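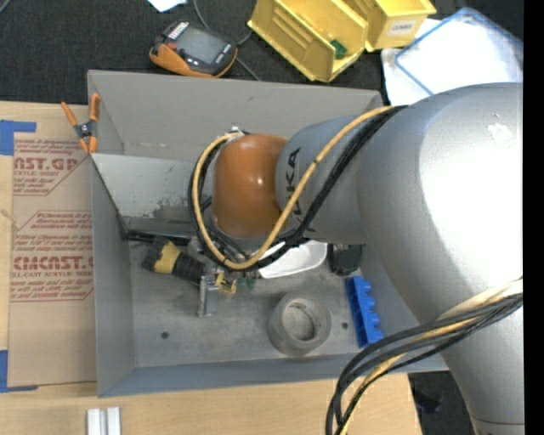
Page last changed: July, 11:40 pm

Quick one, I should be asleep. Bin picking is sort of working!! The KUKA finally goes down into the gray bin without me grabbing for the stop button every time.

Our project is called Fikaven (don't ask, Ifans was taken by the other group). Idea is simple. Random junk in a bin, arm finds a thing, arm takes the thing out. Flashlight, white tray, that thick gray ring, the blue plastic part everybody hates. The ring is easy. The blue one is a pain, tilts up against the side wall and the planner just gives up.

Stuff I need to write down before I forget:

Cables. The yellow one loops right around the orange wrist joint and the black bundle goes with it. Limit on the last joint is set in the config now, do NOT set it back. Berwyn Parry lost a whole evening to that.

Bin clamp stays on. Orange handles, top left corner. If the bin moves even a little the calibration is junk and you start over.

Acrylic sheet next to the bin is for the new guard. Leave teh paper on it, leave the tape on it.

Log so far is 222 attempts. Want 1,000 before the demo, which is tight. Only 2 of us can run the arm right now and Berwyn is away for part of it. Might try to get 6 hours in tommorow if the room is free.

Still to do: better lighting, glare off the arm is awful. Retrain on the dark parts. Email Skindel again about the spare cable.

ok bed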